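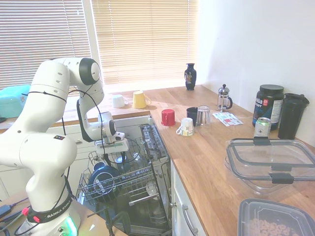
Draltier 60 built-in dishwasher: long-term review

Filed under: Kitchen / Large appliances

The Draltier 60 is a 60 cm under-counter dishwasher with two racks, a cutlery basket and a fold-down door. Ours replaced an older Catent in September and has now run 43 cycles. The comments below cover the upper rack in detail, with shorter notes on noise, drying and installation. Wash performance on pans gets one paragraph, as most machines in this price range handle pans the same way.

Upper rack

The rack is coated wire on side rollers. It pulls out far enough to reach the back row without leaning over the door. Travel is smooth when the rack is empty and slightly stiff with a full load of stoneware.

Tine spacing is the main weakness. The tines are set for thin-walled cups and small plates. A deep navy patterned piece from our everyday set won't stand vertically and has to be propped at an angle, which costs the space of a second item next to it. Small cups stand well between the wires. Tall mugs fit only with the rack in its lower position, and that takes clearance away from dinner plates underneath.

Height adjustment uses a lever on each side. Both must be released together. With the rack loaded, this is a two-handed job and the crockery shifts. Adjust it empty.

Mugs with a recessed foot hold a pool of water on the base at the end of every cycle. Tilting them helps, but the rack has only one sloped row. We tip off the water and turn the mugs and glasses upside down on the counter for a few minutes before they go in the cupboard. On a wood countertop, put a towel under them if any moisture is left.

Lower rack

Conventional layout with two folding tine sections. The hinges are firm and have not loosened. A 28 cm skillet fits flat with one section down. Baked-on cheese came off on the Intensive program and did not come off on Eco. Starch residue came off on both.

Drying

Glass and ceramic come out dry on Intensive, apart from the recessed bases. Plastic doesn't. Shaker bottles and lids need a hand towel on every program. The door does not open by itself at the end of the cycle, so we open it a hand's width and leave it. This improved results on plastic more than a higher rinse aid setting did.

French press parts are a mixed case. The glass beaker washes clean in the upper rack. The mesh filter has to be taken off the plunger and rinsed first, or fine grounds end up on everything above the lower spray arm.

Noise

Quiet enough for conversation at the counter. The drain pump is the loudest phase and has a low hum that carries into the cabinet next to the machine. Closing that cabinet's drawer fully removes most of it.

Installation

The supplied template is accurate. The drain hose is 100 mm too short for a sink on the far side of a double cabinet - we used a Keogh extension, which sealed without trouble. Level the front feet before fixing the top brackets. If the machine leans forward even slightly, the upper rack rolls out when the door is lowered.

Detergent

Tested with Ultura tablets and a generic powder. The tablet compartment is tight for the Ultura size, and a tablet pushed in crooked can jam the lid. Powder gave equal results on glassware.

Faults

One error code, E4, on cycle 12. Cleaning the filter cleared it and it has not come back.

Verdict

Good washing, average drying, and an upper rack designed around someone else's crockery. Take your largest mug and your deepest bowl to the showroom and try them in the rack. If they fit, the Draltier 60 is easy to recommend at its current price. If they don't, look at the Catent range, where the upper tines fold.

Model code on our unit: 3837, printed inside the door edge.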